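Filed under: Trade Visits | Grippers & End Effectors

An afternoon at the Sademus open day

I went to Sademus in February expecting a sales pitch, and for the first hour I got one. Coffee, slides, a chart with no units on the side. The claim was that their new finger set for the Tiline gripper holds small square parts better than the Kurian fingers most of us already own. Over 60 people had signed up, so we went through the demo room in batches.

The real arms were behind a rail, running the same pick again and again with parts placed by hand in a fixture. I'm never sure what that proves. I asked to see a part picked from a messy table and was sent next door, where the comparison was being run in Gonura, their simulator.

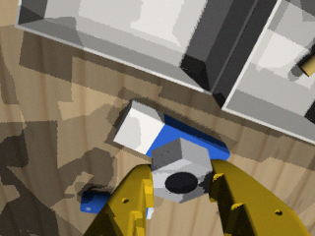
Tiline fingers holding the square nut in Gonura, bins at the back.

The stepped tips are a decent idea, and I liked being able to look down at the grip from above. The nut has flat sides, though, and flat sides are kind to any gripper with two fingers. I would have liked to see the yellow peg tried the same way. I asked, and was told round parts come in the next release.

My bigger complaint is friction. The engineer at the desk said both finger sets used the same value, which makes the comparison tidy but skips the thing I'd be paying for. Our Kurian pads get oily by lunchtime. Gonura has a slider for that, and it was left alone while I was in the room.

They did hand out numbers: 40 picks per finger set, with 2 drops for Tiline. The Kurian result was "being checked," so I wrote down nothing for it.

Lunch was good. The camera talk afterward ran long and I left before the questions – parking closed at five. I've asked for a loan set to try on our own arm with our own dirty parts. If it comes, I'll run the same 40 picks and post both columns.

Get our shop floor notes by email. Unsubscribe any time.

Contact | Copyright | Back to top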